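Print this item
E-mail this item

Gritting and pavement clearing: what changes this winter

Fri 30 December

The council's winter service for Drakside has been running since the clocks went back, and several residents have written in to ask which pavements are covered. The short answer is that more of them are covered than last year, but most side streets are still left to the people who live on them.

Roads come first. The main route through Drakside and the bus loop at Cedell are gritted whenever the surface is forecast to drop to freezing. Pavements are treated only when frost or snow is expected to last past ten in the morning. A light frost that clears by nine will not bring anyone out.

Three stretches of pavement have been added to the list. They are the walk from the bus loop to the health centre, the path behind Kamath Road school and the slope down to the lower car park. The slope was the place most people complained about last February, when Jarmila Paulík collected 50 signatures outside the post office.

Grit bins

There are now 22 grit bins in the area. Each one has a number on the lid, and it helps if you give the number when you report that a bin is empty. Refills normally take up to 10 working days, longer in a cold spell.

The grit is for public roads and pavements. Please don't take it for your own drive. Last winter two bins at the top end of Cedell were emptied overnight and the hill had nothing on it for a week.

You don't need much. A handful will treat a square yard, and it works best put down in the evening before the frost comes. On packed snow it does very little, so shovel first.

Can I clear the pavement myself?

Yes. People still ask whether they can be blamed if somebody slips on a bit of path they have cleared. Raghavendra Acharya, who looks after highways questions at the advice desk, says a claim is very unlikely if you have been careful and have not made things worse. Don't pour hot water on ice, as it will freeze again and leave a smoother surface. Pile the snow where it won't block a drain or melt back across the path.

Shops and offices are asked to clear the pavement along their own frontage before opening. Wide paving beside a large building can be awkward, as one part may get full sun while another stays in shadow, and the shaded part holds ice for longer. Treat the shaded slabs first and go back to them in the afternoon.
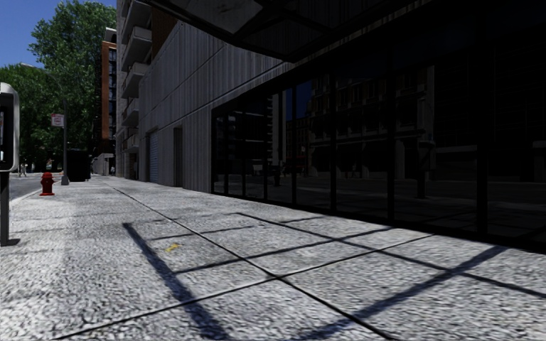

Sun and shadow on the paving beside a large building.

Nelli Pesonen is keeping the list of people willing to clear a path for a neighbour who can't manage it. She has 30 names so far but is short at the Cedell end. Liam Bloxham has shovels to lend from the hall store on Saturday mornings – please bring them back the same weekend.

Empty bins and missed routes can be reported at the library desk or on the form inside the back page.

Print this item
E-mail this item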